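Stock fingers or softer ones for wet pick tasks? Two arms, small toys in water

We use cookies to remember your login and to measure traffic on this forum. By continuing to read you accept our cookie policy. Manage settings

gearmouse_k
Posted 2/11/26

Hello all. I am testing fingers for a two-arm setup and I would like your opinion before I order more parts.

The arms are the same on both sides, with the same white gripper housing. What I change is the fingers. At the moment I compare the stock hard ones with ridges inside, and the Pascual soft pads, which are silicone over a thin metal spring. The task is to take small toys out of a shallow tray with a little water and put them in a cup. I run everything by teleoperation through a Grokanell controller and record the head camera and both wrist cameras.

My results until now: with the stock fingers, 145 good picks from 200 tries. With the Pascual pads I stopped early, as the pads folded under the toy when I pressed against the tray bottom. So I expected the soft pads to win and they did not. Is this normal, or is my closing force wrong?

tapioca_servo
What force do you use? The Pascual pads want very little. If you keep the same current limit as for hard fingers, they fold every time. I had this problem for a whole August and blamed the camera.

gearmouse_k
The same limit for both, yes. I wanted the comparison to be fair.

tapioca_servo
Then it is fair to the controller but not to the pads. Each finger should be tested at its own best setting. Otherwise you only measure which one likes your default.

northbench
I don't agree with this. If he changes the force for each finger, and then also the approach height, and then also the speed, he is comparing two tunings and the fingers are lost somewhere inside. I would keep one setting, report it clearly, and after that do a second round with tuned settings. Two tables of results, and the reader decides.

tapioca_servo
Two rounds is OK for me. But please don't publish only the first one, people will quote it forever.

olle_wrist
Different question: how do you approach the tray? With a flat object under water the fingers must come almost vertical, or one tip touches the bottom before the other. My own arm is shorter than yours, I think, and I could never get the wrist steep enough on the far side of the tray. I finally raised the whole base by three centimeters.

gearmouse_k
I try to keep the fingers pointing down. The right arm does the picking and the left one waits open on its side. I marked the arms by hand so that I don't swap the cables again - I did it once and it was an ugly morning. One view from the head camera, so you see the distances:
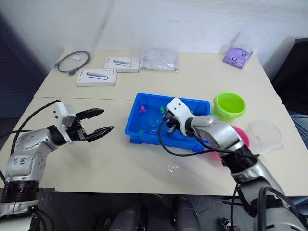 Right gripper in the tray, left gripper open. Head camera view.

olle_wrist
Thank you, this helps. The angle of the fingers looks good to me. I would look more at your cable. The loop from the right gripper hangs over the front rim of the tray. When you lift and turn toward the cup it can pull the tray, or rub on the rim and give you a small side force at the wrist. I would tie it higher on the forearm.

northbench
Agree about the cable. Also the reflections. You have light points on the water and on the inner walls of the tray. If you will train a policy on these recordings, expect trouble with the depth there. For a person driving by hand it doesn't matter so much.

gearmouse_k
The training comes later, but yes, it is the plan. Would a polarizing filter on the head camera be enough?

northbench
Partly. I used the Clidport clip-on filter and it removed most of the glare from one direction, but as soon as the wrist camera turned, the glare came back there. A diffuser on the lamp did more for me, and it cost nothing, it was baking paper.

tapioca_servo
Please keep baking paper away from hot lamps. But the idea is right.

And one more thing about the fingers. Did you look at the Inava ones? They have a hard core and a thin rubber skin, so they don't fold. I paid 295 for the pair, not cheap, but the skin can be replaced separately.

olle_wrist
I had the Inava pair and I returned it. The skin was good when dry. In water it became slippery after around an hour and I had to wipe it between tries. Maybe I got a bad batch.

tapioca_servo
Strange, mine were never like this. Did you clean off the powder they come with? There is a white powder on the new skins and it makes a kind of soap with the water.

olle_wrist
No, I did not know about the powder. The manual I got was one page.

gearmouse_k
Good, so my plan: first I move the cable higher, then I repeat the stock fingers with the same limit, so I know if the cable was costing me picks. After this the Pascual pads with low current, and I will start with the pink toy, it has the arms and legs spread and it gives more places to grip. The Inava fingers I will ask my lab for, but 295 needs a signature.

northbench
Please write the current limits next to every result when you post them. And the water level, measured at the same corner.

gearmouse_k
I will. It takes me some days, the filter has to arrive too.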